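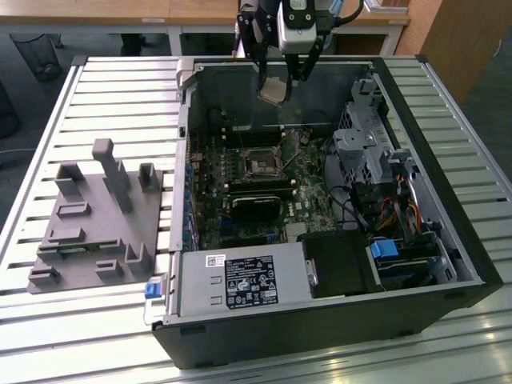 Firthorpe takes in old office computers and strips them for parts, and on Sep 24, 2023 it opened its doors to visitors. Loan Đàm showed our group the parts bench first. The tower on it was lying on its side with the panel off, and the blue latches inside made it easy to follow her when she explained how the drives come out. She said the shop handled over 3000 machines last year. 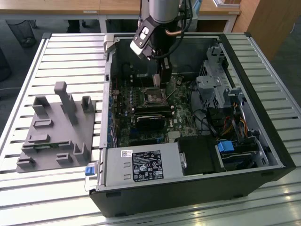
Memory gets sorted by size and sold in trays of 30. Cases go for scrap. The tour took 60 minutes, and parking was free.

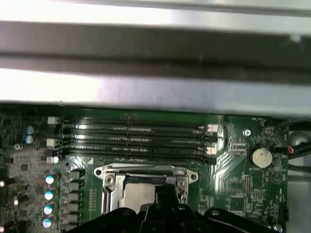

Empty memory slots on a green motherboard, Firthorpe open day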